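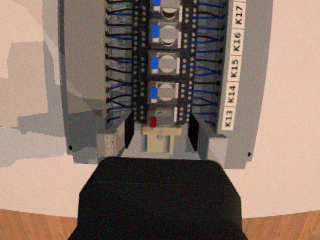

Keeping Predators Out of Night Pens: Workshop and Yard Notes

Compiled by Nest Mathias for smallholders at Vidley

Most losses of poultry, lambs and goats to foxes and wild dogs happen between dusk and first light, and most of them happen at a weak point in the pen that had been there for months. The notes below cover construction, repair and routine. They assume a fixed pen on reasonably level ground.

Mesh

Chicken wire keeps chickens in. It does not keep a dog out. A grown dog will tear the light hexagonal grade with its teeth, and a fox will work at one broken strand until the hole is wide enough for its head. Use welded or woven mesh with openings no larger than 50 mm, and drop to 25 mm or less for the bottom half metre if you keep chicks or ducklings.

Fix mesh to the outside face of the posts. An animal pushing inward then presses the mesh against the timber. With mesh on the inside face, the same push loads the staples directly and they draw out one at a time. Set staples at a slight angle to the grain and leave them a hair proud of the wire so the galvanising is not crushed.

Aprons

Digging is the usual method of entry. A buried vertical skirt works but is slow to install in clay. A flat apron is quicker: lay mesh on the ground outside the pen, at least 450 mm wide, lap it 100 mm up the wall and clip the two together every 150 mm. Peg the outer edge and let the grass grow through it. Mow high for the first season.

Corners need a separate piece cut as a square and overlapped on both sides. My own pen lost seven hens in March through a corner where two aprons met without a lap. The gap was narrower than my hand.

Gates

Check the following with the gate closed and latched.

Clearance at the bottom: 30 mm maximum. Fit a concrete or hardwood sill if the ground has worn away.
Hinge side: no gap wide enough to take a snout when the gate is pushed hard at the bottom corner.
Latch: two-step action. Gravity latches can be nosed open.
Top hinge pin: reversed, so the gate cannot be lifted off.

The Edex latch sold at the produce store is adequate, but the spring is mild steel and should be greased with the rest of the hardware. I replaced mine with a stainless one of the same length.

Height and roofing

An open pen should stand 1.8 metres, with a floppy top section angled outward. Foxes climb by hooking the wire with the forefeet and pushing up from behind, and an unsupported top edge gives them nothing firm to grip. Goshawks and owls call for a full roof. Stretch netting tight and support it every two metres so that it does not belly down under leaves.

Scent and carcasses

Bury or remove dead stock the same day. A carcass left by the fence teaches a dog where to come, and it will return to the spot after the meat has gone. Keep feed in lidded metal bins. Spilled grain brings rats, and rats bring foxes.

Lights and noise

Flashing deterrents are useful for a few nights. Move them every second evening and change the height when you do. A unit left in one position is soon ignored. A radio in the shed has the same limitation. Neither replaces a sound fence.

Tools kept in the pen kit

Fencing pliers
Clip gun and 200 clips
Offcuts of mesh, the largest one metre square
Tie wire, 1.6 mm
Tin of grease
Torch with a spare set of batteries

Nightly routine

Count stock in before dark. Latch, then pull the gate. Walk the perimeter on the outside, looking at the ground line for scrapes and fresh soil. Fill any scrape the same evening and lay a flat stone on it. Check the stone in the morning before letting the birds out, and note the position if it has shifted.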